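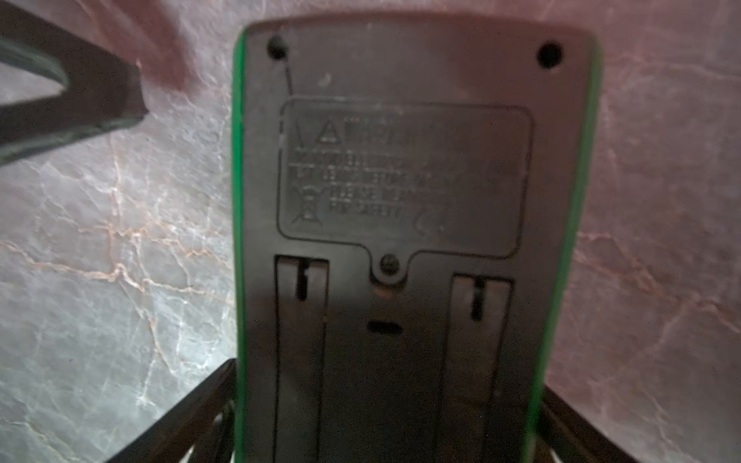 Minutes of the tools and test equipment meeting, Ulumik repair workshop
17 May 2019

Present: Do-yoon Tak (chair), bench users, stores. Minutes taken by the stores desk.

1. Minutes of the April meeting

Agreed, with one correction. The April minutes said the shared handheld testers had been "checked and found good". The chair asked who had checked them and against what. No answer was recorded then and none was offered now. The line is to read "looked at".

2. The grey and green handheld

Passed round the table. It has a dark grey back with green down both sides, and stores would like it entered in the register properly. At present it is down as "meter, green", which also fits two other things in the cupboard.

The safety text on the back is moulded into the same dark plastic as the rest and is very hard to read. Stores could make out PLEASE and FOR SAFETY and not much in between. The chair said a warning in dark grey on dark grey was a strange way to warn anyone, and asked whether we were meant to read it with our fingers. It was suggested that the full wording would be in the booklet. The booklet has not been seen since the move.

There is a CE mark, faint but there. One bench user took this as settling the matter of whether the thing is safe to use. The chair did not accept that. A mark on the housing says nothing about how it has been treated on our benches, and he would like to hear less of "it's got the mark on it" as a reply to questions.

A thin dark line near the top left screw hole was discussed for longer than it deserved. It could be a scratch or it could be a hair. Stores will wipe the back, which is dusty anyway, and report. If it is a crack the unit comes off the shelf.

The crossed-out bin symbol was noted. Whatever is decided, it does not go in the general waste, and neither does anything else that carries the symbol. This was also said in April.

Action: stores to wipe, inspect and re-enter in the register. Do-yoon Tak to write to Pavliuk for a copy of the booklet.

3. Ondel service offer

Ondel have offered a yearly check of all handhelds at 20 per unit, with a label for each. The chair asked what the check consists of. The letter says "full assurance", and he would not pay for two words. One user felt a label would at least give people confidence. The chair said that was his worry.

Not agreed. To be looked at again if Ondel send a list of what they do.

4. Replacement budget

The budget stands at 1000. A bid was put in to raise it to 2000 on the strength of the Usivow catalogue, which promises that their testers will "pay for themselves". Stores asked over what period and the catalogue does not say. Left at 1000. Anyone who wants a Usivow tester may ask for one on loan and bring back figures.

5. Any other business

Tools are still going back in the wrong drawers. A new drawer plan was proposed - the third so far - and the chair doubted it would fare better than the others. It will be tried on one cabinet only.

Next meeting to be set by the chair once Pavliuk have replied.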